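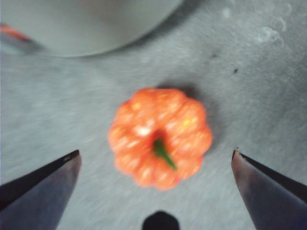
Small orange pumpkin, gray tabletop.

About Bomura

Bomura is a review site for stuff that lives next to the bathroom sink. Water flossers mostly. Also tongue scrapers, floss picks, travel cases, those UV boxes people keep asking us about. Two people run it, Anca Gavrilă and Matúš Murín. Same two who answer the email.

How it started

Anca worked behind the front desk at a dental office, Gundham, for 8 years. Patients would stop on the way out and ask which flosser to get. She'd say whatever was on the shelf. Felt bad about it. Started buying them and trying them at home, kept notes in a spreadsheet, shared the spreadsheet, and the spreadsheet got passed around more than it should have. Matúš fixed small appliances at a repair shop back then. He offered to open up the dead ones and see what went wrong. First post went up in January, one page, no logo, terrible font.

What we do now

We buy flossers, use them, write down what happens. 26 countertop and cordless models tested so far, plus a pile of smaller things that don't get a full write-up. Each flosser gets 3 weeks of daily use before we publish anything. Anca does evenings, Matúš does mornings, we swap halfway through. Then it goes on the bench.

Bench stuff: how long the tank lasts on high, how loud it is from the hallway, how long a charge really lasts vs the box. Whether the tank comes off without spilling. Whether you can get a brush inside it (a lot of them no, and the black gunk has to go somewhere). Hose length. Tip price. We check replacement tips before anything else now, after falling for a nice cordless one and finding nobody stocked the tips.

What we don't do

Medical advice. We aren't dentists or hygenists. If your gums bleed or something hurts, call an actual office, don't email us. We've had photos. Please no more photos.

Also no whitening kits. Tried it once, argued about it for a month, took the page down.

How we make money

Links. If you buy through some of the links on a page we may get a small cut, same price to you. Pages with those links say so at the top. We buy our own test units at normal stores. If a company sends one anyway it gets donated unopened, and it doesn't get reviewed from that box. Companies can't see a review before it's up. They can write in about a factual mistake and if they're right we fix it and put a note at the bottom with what changed.

Where we are

Second floor of the old Kubíček building, above the print shop. One room, one sink, which is the whole reason we picked it. Not open to the public, sorry, no showroom. Packages go to the print shop counter downstairs, they're nice about it.

The scores

Out of 400 points, which everybody complains about. Cleaning feel, tank and hose, battery, noise, running costs. Yes it should probably be out of 100. Changing it means redoing every old page so it's on the list. Full breakdown is on the How We Score page.

The Drorkolden list

You'll see this name on older pages. It was our newsletter before it was the Bomura newsletter. Same thing, same sign up, old issues still have the old name on them. If you subscribed to Drorkolden you're already on the list, no need to do it agian.

Getting in touch

Use the contact form. Tell us the model, what your budget is, and if you've got braces, implants or a bridge, as that changes which tips we'd point you at. Anca reads the buying questions. Matúš gets anything broken or leaking. Give us a few days, longer if we're in the middle of a test.

Corrections go through the same form, put "correction" in the subject line.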